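4.2 Wrist wearables and the claim of "all-day" use

Launch coverage of smartwatches leans on a small set of phrases, and "all-day battery" is the most common of them. We treat it as a claim to be tested. The phrase has no agreed meaning in the trade press, and the companies that use it do not define it in their packaging. A watch that is taken off the charger at 7 in the morning and dies during dinner has lasted all day by one reading and failed by another. In what follows, a watch passes only if it is still showing the time when its owner goes to bed, with notifications left on and the screen at its factory brightness.

We compared two watches, the Udance and the Ferkora, both sold as companions to a mid-priced phone. The makers describe the Udance as built for light use and the Ferkora as built for heavy use. We were doubtful of this split from the start. The two have the same screen size, and as far as we could learn from the published specifications they differ mainly in strap, casing and price. The Ferkora costs 200 dollars more.

Our sample was 102 adults, each of whom wore one watch for 32 days. People kept a short log in the evening, giving the battery level at bedtime and whether the watch had been charged since morning. We did not ask for hourly entries. An earlier attempt at hourly logging (the Mkhize pilot, Section 3.1) produced pages of entries that had plainly been filled in all at once, and we threw most of them out.

The watches' own battery reports were also collected, but we place limited trust in them. In both models the percentage shown on the screen falls slowly in the morning and quickly after the halfway mark, so a reading of 50 percent does not mean that half the time is left. Neither maker says how the number is worked out. Where the log and the report disagreed, we kept the log, and the cases are listed in Appendix B so that readers who prefer the other choice can redo the sums.

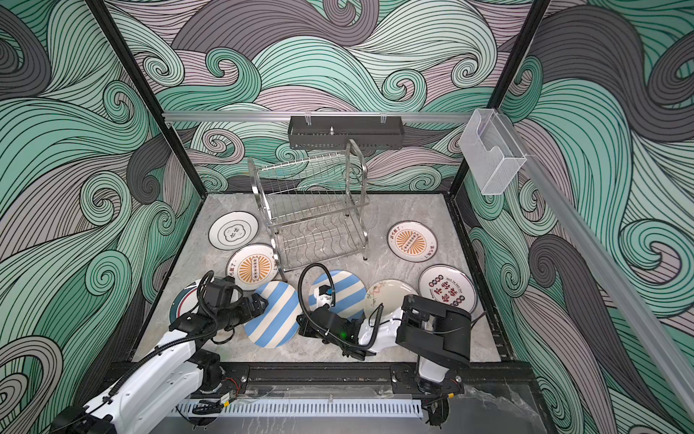 Figure 7. Test cell with patterned walls and aluminum rail.

Salvador Paiva, who read a draft of this section, objected that a bedtime reading favors people who go to bed early, and that the whole comparison might be a comparison of sleeping habits. The objection is fair. We went back to the logs and sorted them by stated bedtime. The gap between the two watches got smaller among early sleepers and did not vanish among late ones, but the late group is thin and we would not build much on it. Paiva also asked why we had not simply run both watches on a bench until they died. Bench figures are what the makers already publish, and our doubts about those figures are the reason for the study - a watch on a bench gets no phone calls, loses no Bluetooth link in an elevator, and is never raised to check the time in a dull meeting.

With that caution in place, the results are modest. The Ferkora passed more often than the Udance. Most of the difference came from the first week, when owners of both watches were trying out features they later dropped. By the last week the two were close enough that a buyer would have trouble telling them apart from battery life alone. We see no support for selling one as a light-use watch and the other as a heavy-use watch, and we suspect the labels were written to explain the price.

Two habits mattered more than the model. The first was the always-on display, which many owners switched off without being told to. The second was charging during the morning shower. Owners who did this almost never reported a dead watch, and several of them praised the battery in their closing comments. It is hard to know what to do with praise of that kind. A battery topped up every morning and again at a desk has not been shown to be good, and yet satisfaction surveys would count these owners as happy customers of an all-day watch.

A further problem is software. Both watches received an update in February, partway through the study, and the Udance's release notes promised "improved battery performance" with no detail. We found a small rise in Udance bedtime readings after the update. We found a rise of similar size in the Ferkora, whose notes mentioned only new watch faces. Either both updates contained the same unlisted fix, or people were settling into lighter use and the updates had nothing to do with it. Our design cannot separate the two, and we distrust any review that claims to do so from one watch worn for one week.

The Benance charging dock, sold separately for both models, is taken up in Section 4.3.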